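The jacket that loves the planet

My town has a swap shop, a repair night every October, and a recycling center with a mural of a whale on it. It also has three stores on the main street that will sell you a new shirt about saving the whale. I have bought from all three, so what follows is partly a complaint about myself.

I want to talk about green clothes, and I mean clothes that say they are green. The hang tag has a leaf on it. The website has a page called Our Promise. Somewhere in the lining there may be a slogan, so that you are reminded of your good character each time you take the thing off.

The clothing brand Plemula runs a line like this. I spent part of an evening on its promise page and came away knowing that Plemula cares, that it has always cared, and that it is on a journey. The page runs to 700 words. I was looking for a number that would tell me how many garments the company made last year compared with the year before, and it isn't there. There is a number for the share of recycled fiber in one jacket, 22 percent, in large type. What the other 78 percent is made of you can find on the care label, if you have good eyes.

I don't think anybody at Plemula is lying. I think they are answering a question that is easier than the one I asked.

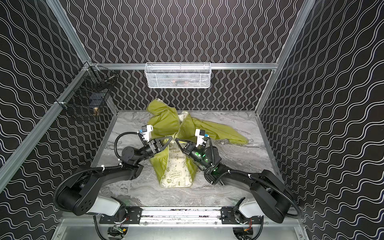

Replying to an earlier version of this piece, Chambi wrote that I was being unfair, that a slogan costs nothing and might get a kid asking where clothes come from, and that sneering at small efforts is how people end up making none.

I've thought about that a good deal. The part about the kid is fair. My own interest in any of this began with a school poster about soda can rings, and I couldn't tell you now if the poster was right about anything. But I don't agree that the slogan costs nothing. It takes up the space where a doubt would have gone. A person holding a plain jacket in a store might ask, do I need this? A person holding a jacket that cheers for the earth has been told the answer already.

There's also the matter of how long we keep the stuff. I went through my hall closet before writing this and found a raincoat I've had since college, no message on it anywhere, mended twice at the pocket. Next to it was a tote bag from a conference on waste. I have several of those. The raincoat has done more good by hanging there getting old than all the bags put together, and it was made by a company that as far as I know never promised me anything.

The usual reply is that you can do both, buy better and buy less. Sure. In practice I notice that the first half gets the ad budget. Tralell, which sells kids' outerwear, will send you a coupon if you mail back an old coat, and the coupon is good only on a new one. You get 49 days to use it. I asked by email what happens to the coats that come back and got a friendly answer saying they are "given a second life." I asked what kind of life. That was in the spring.

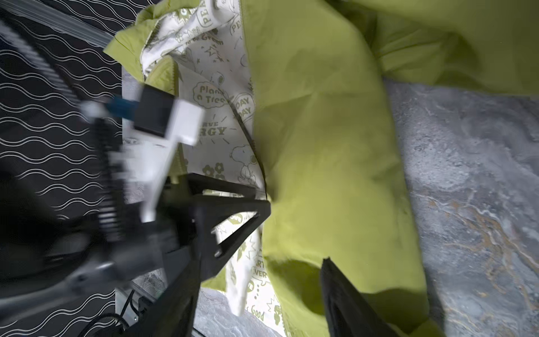

Bright on the outside, busy on the inside.

What would convince me? Fairly dull things. Print the year's production total next to the leaf. Sell replacement zippers, and sell them cheap, as most jackets I've given up on had nothing wrong with them except the zipper. Say on the label how many washes the fabric was tested for. If a company printed 420 washes on a tag I'd trust it more than any poem about rivers, provided someone outside the company had checked.

I'd also like the swap shop to get some of the attention. It is poorly lit and it smells like a basement, and the hangers don't match. Nothing in it is on a journey. People go in with a bag and come out with a different bag, and the amount of clothing in the world stays the same.

I was in there last month for a pair of gloves. On the rack by the door were two shirts about the whale, both with the store tags still on. I left them there and I did find gloves, though the left one is a little tight across the thumb.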